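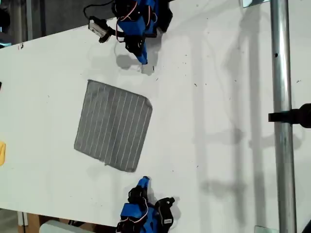

Why did the second batch of oak gall ink come out paler than the first?
Too little soak time on the galls, I'm nearly sure of it. Batch one had a good long steep because I forgot it over the holiday, and batch two got strained after 2 days when I was feeling keen.

03/01/2024

Back at the bench with cold hands and a lot of jars. Picked up where I left off with the Grondberg recipe (the one with the vinegar, not the wine one, which smelt dreadful and grew a skin). Weighed out 372 g of crushed galls, all from the Trisness bag. They're smaller and harder than the last lot and an absolute pain to break up, bits everywhere!

Rainwater this time. Tap water round here leaves a scum and I'm fed up with skimming it. Iron sulphate goes in after straining, gum arabic last, and please, whoever uses the small pan next, no more gum straight into hot liquid, it took me ages to scrape off.

Swatches on the Zaidi paper: goes on a weak brown-grey, darkens nicely overnight, feathers a bit on the downstrokes. On the Vitetti paper there's hardly any feathering but it sits on top and takes forever to dry. Still undecided. I like the Zaidi for letters and would use the other for labels.

Label number 23 has come off its jar again. I think it's the batch with cloves in, going by the smell, but don't quote me.

To do: steep the new galls properly, keep the lid ON, try half the gum. Order more nibs. Look at the May swatches again and see if they've browned any more by the window.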